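Course 2195 – Small Archives and Local Records
Handout 4: Arrangement and storage
Prepared by Hendrik Hendricks

Please read this before the session on 25 September 2026. We will use the Heffernan papers as our main case, so bring your copy of the short inventory from last time.

1. What we mean by arrangement

Arrangement is the work of putting records in an order that other people can follow. In a library, a book about bees stands next to other books about bees. In an archive we do not sort by subject. We keep together the papers that were made by the same person or office, and we try to keep the order which they gave to them. The first idea is called provenance and the second is called original order.

Students often ask what to do when there is no original order. This happens very much with family papers. The Heffernan family ran a seed business in Gundon, and after the business closed the papers were moved three times. Letters were mixed with invoices, and one box held only envelopes. In such a case you may make a new order, but you must write down that you made it, and when.

2. Levels of description

We use four levels in this course:

Collection – everything from one creator
Series – a group of records with the same function, for example outgoing letters
File – a folder or a volume
Item – one letter, one photograph, one map

You do not need to describe every item. For the Heffernan papers the inventory stops at the file level, and it has 258 entries. Only the photographs were listed one by one, and this was because the museum in Zallport wanted to borrow them.

3. Reference codes

Each file gets a code. The code must be short, it must be unique, and it must never be used again, also when the file is lost or given back. Our codes look like this:

HEF/2/221

HEF is the collection, 2 is the series, 221 is the file. Do not put the shelf number into the code. Boxes move, and a code with the old place in it will send the reader to the wrong room. The shelf place belongs in a separate location list.

A common mistake is to leave gaps "for later". In the Urnia parish records somebody began the second series at 1000, to have space for growth. Readers still write to ask for the missing numbers between.

4. Boxes and shelves

Use boxes that are full but not tight. When a box is half empty the folders bend, and after some years the bend stays. Large maps lie flat. Bound volumes stand upright if they are strong and lie down if they are heavy or the spine is weak.

Labels go on the short side of the box, in pencil or with a printed label. Write the code and nothing more. For the location list, give every compartment or shelf a letter and a number, beginning at the top left, and draw a small plan of the room with them.

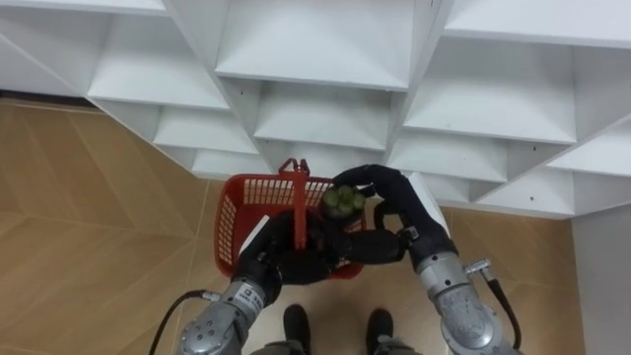

Fig. 1. White shelving with open square compartments.

Keep the lowest shelf some distance from the floor, in case of water. Heavy boxes should be between the knee and the shoulder. Before you buy any shelves, measure your largest box and also the door of the room – I have seen new shelves go back to the shop for this reason.

5. To prepare

Read the introduction to the Heffernan inventory and find two places where the archivist changed the order. Write half a page on whether you agree.

Make a location list for one bookcase at home. Use the method from section 4. Give it to a friend and ask them to find three things with it.

The longer assignment on the Gundon town letters is due in April. The letters can be read in the study room, and you must ask for them by code.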